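# Sisby: planning sheet for a two-arm room

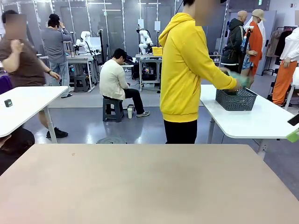 Noruseo

Sisby is the budget and floor plan we used to get from "we should have robots" to a working room, and I'm so happy to finally put it somewhere other people can copy it! It's one spreadsheet plus this README. Figures are in US dollars.

## What's in it

- `arms`: arms, mounts, controllers, spare cables
- `furniture`: gray benches for the arms, white tables for handwork, stools
- `props`: baskets, cloth goods, clothing racks, mannequins
- `people`: hours, breaks, training

The whole sheet has 254 rows. Delete what you don't need (we'd start with `props` if you don't handle clothes).

## How to use it

Fill in `people` first. I know, everyone wants to open `arms` and start shopping, and so did I! But there can be a lot of folks in a room like ours at once, standing at tables with baskets or sitting on low stools between them, and the arms at the back only get a strip of wall. Draw the walking space, then see how many benches fit.

Lines that surprised us:

- Floor coating: 3,000. Worth every cent, stools slide so nicely.
- Headsets: 2,000 with spares.
- Plastic stools: buy 20. They wander.

Put controllers and power boxes under the bench in your drawing, and add cable trays in the first order. We left ours for "phase two" and I still think about it.

## Known gaps

No shipping or import costs. The Haruna tab is an older quote for a single arm, kept for its formulas. Prices were last checked in June.

## Comments

**hernine_shop:** Love the stool row. Does `people` cover Saturday rates?

**Noruseo:** Yes, column F! Set it to 1 if you don't pay extra.

**benchleg:** Used this for a one-arm corner, and the walking space part saved us a table.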